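Building a hand-held gripper at home: speaker notes
Clekside shared workshop, evening talk, March. Speaker: Sayaka Takagi
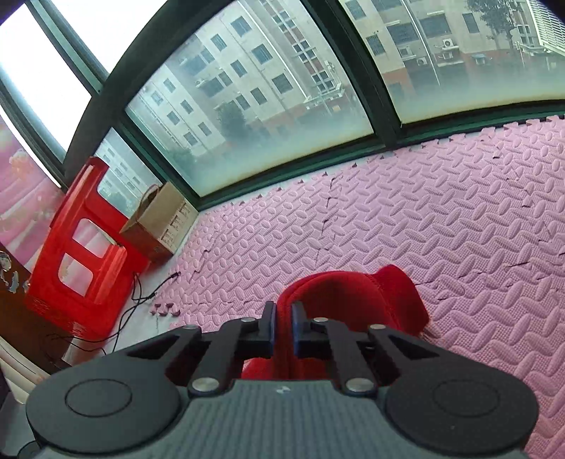 1. Opening (keep short)

Introduce self. Build done jointly with Darnell Blackwood, who did the linkage and most of the printing. I did wiring, mounting and the cloth trials.

Slide stays up while people sit down. Say what it is: view from the camera on the tool, two fingers closed on a red cloth item, foam mat by the window at home. Point out the two rounded housings, left and right, and the linkage bars coming up from them to the fingertips. Blue pads face each other at the tips. The red visible between the pads is the cloth.

Mention that the talk covers the mechanical side and the camera mount. Software is a separate evening.

2. What we set out to build

A two-finger gripper held and worked by hand, with a camera fixed to it so that the view always includes the fingertips. Wanted to record picking up soft things and later replay the motions on the Prolley arm in the workshop.

Requirements as written down at the start:
Fingertips stay parallel over the full stroke.
Opening of at least 90 mm.
Can be held in one hand for 15 minutes without a rest.
All parts printable on the workshop machine or stocked by Maremetti.

The third one was the hardest. First version was too heavy at the front and was put down after a few minutes by everyone who tried it.

3. Linkage

Two arms per side, outer and inner, forming a parallelogram. Explain with the cardboard model (bring it, and the split pins).

Outer arm carries the load. Inner arm keeps the fingertip upright. If the two are not the same length between pivot centres, the tip rotates as it closes and the pads meet at the top edge first. Darnell's first set was out by less than a millimetre and this was already visible with a sheet of paper between the pads.

Fix: drill both arms of a pair together, clamped face to face. Do not trust the printed holes. Print them undersize and ream.

Pins are steel. We tried printed pins and they wore oval. Pass round the worn ones.

Left and right sides are geared together inside the body so that both fingers move the same distance. Backlash in the gears shows up as one finger arriving early. On a hard object this does not matter much. On cloth it pushes the item sideways before the grip closes.

4. Pads

Three materials tried: bare print, adhesive foam, cast silicone. Bare print slips. Foam grips well but stays compressed if left closed overnight. Silicone is what we kept.

Pour slowly, leave the mould on a level surface, do not open it early. Ask if anyone wants the mould files and take names at the end.

Pads are held by a dovetail and slide off for washing. Lint collects on them quickly when working with fabric. Wipe with a damp cloth between sessions.

5. Camera mount

Camera looks forward and down over the body. Refer back to the slide: the gripper takes up the bottom of the view and the fingertips come out near the centre. We moved the bracket four times to get there.

Too low, and the linkage hides the item. Too high, and the fingertips are small and it is hard to judge contact. A wide lens was needed for both hand and surroundings. It also brings in whatever else is near, in this case the window and the flats opposite.

Exposure: bright windows are a problem. Parts of the glass are white in this view. The cloth and the pads are still readable, so we have left automatic exposure on for the time being. A blind would be the simple answer.

Angle: the tool is held at whatever angle the wrist likes, so the horizon tilts. Leave it alone. The Onishi tracker logs orientation separately.

6. Trials on cloth

Total of 200 grasps so far, split evenly: 100 on folded items, 100 on crumpled ones.

Folded items are easier to pick up by the edge. With crumpled ones, go for a raised fold and close slowly. Both tips should touch the mat lightly first. Foam mat gives a little under the tips, which is kinder to the linkage than a bare table. Show this live with the tea towel if there is time.

Common failures: closing above the fold, catching the mat itself, and picking up two layers when one was wanted.

7. Still to do

Lighter body shell. Cable clip at the wrist, as the lead currently pulls. Limit stop on the opening side, which at present relies on the user.

Darnell to take questions on gears. Leave the gripper on the front bench afterwards, with the spare pads next to it. Lights off and door locked by whoever is last out.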